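How to Put Up a Classroom Bulletin Board That Lasts the Whole Term

Posted 28th February by Elsa Ahonen

I have been putting up bulletin boards at Stinmont Elementary for longer than I like to admit, and for the first several of those years I did it badly. I would stay late on a Friday, staple like a madwoman, go home with sore thumbs, and by the middle of the next month the border would be curling away from the wall and one corner of the paper would have faded to the color of weak tea. So when Venla Lehtinen, who is starting in the room across the hall from me, asked how I get mine to stay up, I sat down to write her a short note and it got away from me a bit. You may as well have it too.

What you'll need

Background fabric or paper, enough to cover the board with a hand's width to spare on every side
A stapler that opens flat
A staple remover (the kind with a flat tongue, not the little jaws)
Letters
A tape measure, a pencil and a length of string
Border strips
Straight pins, plenty of them
A step stool that doesn't wobble

Step 1. Measure the board, and write the number down

I know, I know. But I can't tell you how often I have stood in the fabric store trying to remember if it was the long board or the short board that was wider. Measure the height and the width, write both on a slip of paper, and keep the slip in your wallet. Mine has been in there since we moved into the new wing and it's soft as a tissue by now, but I can still read it. While you're at it, run your hand over the board and pull any old staples. Old ones left in will poke up under the new background and make little bumps that you'll look at every single day.

Step 2. Choose fabric over paper if you possibly can

Paper is cheaper the first time. Fabric is cheaper by the third. It doesn't fade as quickly, the staple holes close up when you give it a rub with your fingernail, and if somebody leans on it with a wet sleeve after recess you can take it down and wash it. A plain cotton or a bedsheet from the thrift store does nicely. Felt is lovely but it picks up every bit of chalk dust and hair in the building.

As for color, I used to go straight for the sunny yellows and sky blues, and then wonder why my letters disappeared. A dark background is a wonderful thing. Black or navy makes pale letters jump right out, even from the back row, and it hides smudges. Merja Nieminen does her whole room in dark green and it looks like a library in an old movie — I am quite jealous of it.

Step 3. Iron it, or at least hang it overnight

If you have an iron handy, use it. If you don't, drape the fabric over a door or a shower rod the evening before and let the worst of the folds drop out. A spritz of water helps. Pull it snug when you staple and most of what's left will go.

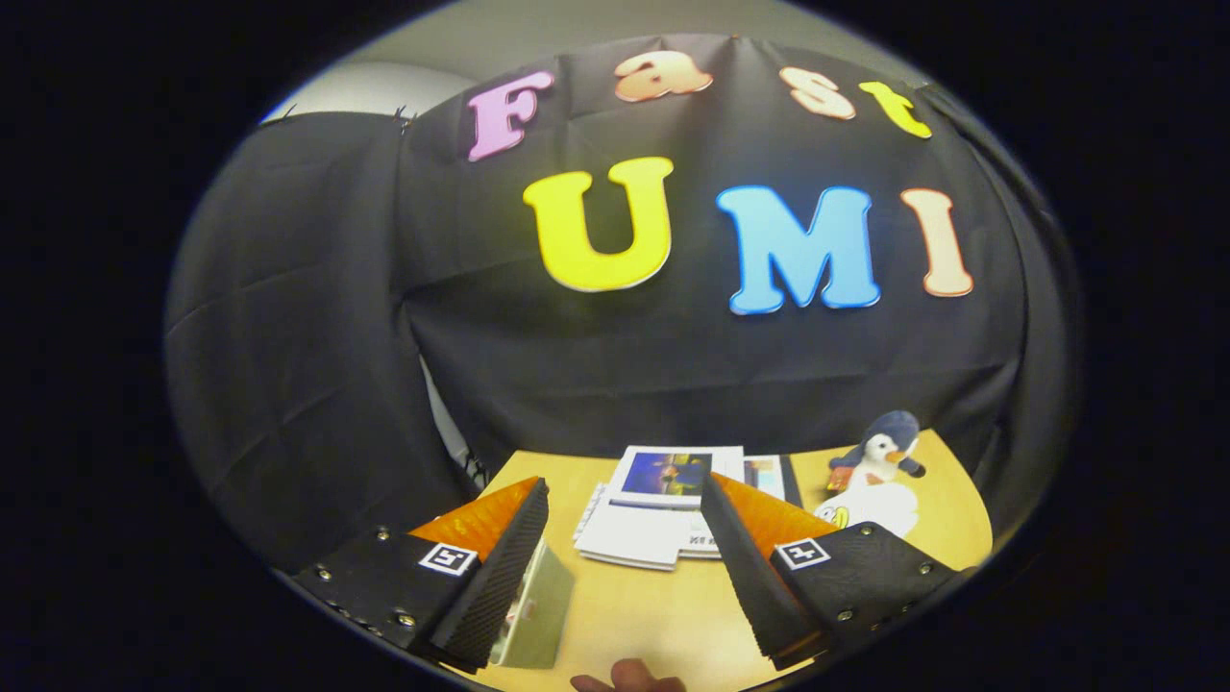

Step 4. Staple from the middle outward

Start with one staple in the center of the top edge, then one in the center of the bottom, pulling gently as you go, then the center of each side. After that work toward the corners, a bit on the top, a bit on the bottom, back and forth. It feels slow, but if you start at one corner and go straight along, you'll arrive at the other end with a big diagonal pucker and nowhere to put it. Hold the stapler at a slight angle so that one leg sits a little proud of the board. You'll thank yourself when you come to take it all down in July. Trim the extra only after all four sides are done.

Step 5. Lay the letters out on the floor first

Your letters can be foam, cardstock or felt. Foam is my favorite for a heading because it's light and it doesn't curl in the damp. Cardstock cuts cleaner if you want something fancy. I bought a tub of 200 letters some years back and have been feeding off it ever since, though I'm forever short of the letter E, so do count your vowels before you settle on a title.

Keep the wording short. Two or three words will do more than a sentence. Lay them on the floor in order, stand up, walk to the far wall and look. Fat letters like M and W need more elbow room than you'd think, and a skinny I or l can sit closer to its neighbors. Don't measure the gaps between them. Go by eye, and nudge.

When you're happy, stretch your string across the board between two pins, check that it's level, and set the bottom of each letter along it. Pin first. Leave the pins in while you have your coffee, come back, look again, and only then put in the staples. For foam I hardly ever staple at all. Two pins per letter, pushed in at a slant, hold perfectly well and don't leave a dent.

Step 6. The border goes on last

Overlap the strips by an inch or so and put the staple through both layers. Corners look neatest if you let one strip run right over the other and forget about mitering. Emil Plattner miters his, and they are beautiful, and he was here until seven o'clock.

Step 7. Leave room

Please don't fill the whole board on the first day. Children bring you things all year long, leaves and drawings and postcards from their grandmothers, and there ought to be somewhere to put them. I leave the bottom third bare and it's always full by spring.

A few problems and what I do about them

The fabric sags in the middle. Slip your hand up from below, smooth it toward the top edge, and add a row of staples under the border where they won't show.

Letters keep falling off. The board is probably worn out in that spot. Move the title up or down by a couple of inches and try fresh cork.

Everything looks crooked even though it's level. Check the ceiling. In our old building nothing was square, and I ended up lining things up with the door frame and ignoring the level.

Storing it afterward

Roll the fabric around a cardboard tube so it doesn't crease. Letters go in a zip bag by title if you think you'll use that title again, and back in the tub if you won't. Border strips I coil up and tuck inside a coffee can.

Venla, the good staple remover is in my second drawer. Bring it back, please!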